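Oluwaseun Ugwu got to the Weloteck open day at ten to three, with the paper badge already peeling off his jacket. Seven people stood at the rope. The guide from Clinotdale was talking about grip force, and a boy asked if it could do his lunch.

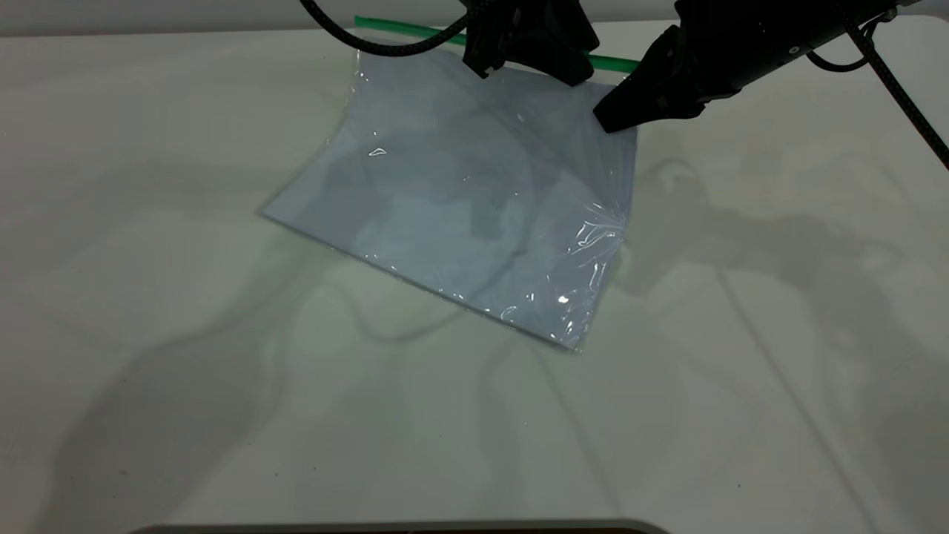
"Take your time," Oluwaseun said, under his breath. His mother had packed sandwiches for 500 men at the Zelatau works. He stayed until the guide moved the others on to the next room.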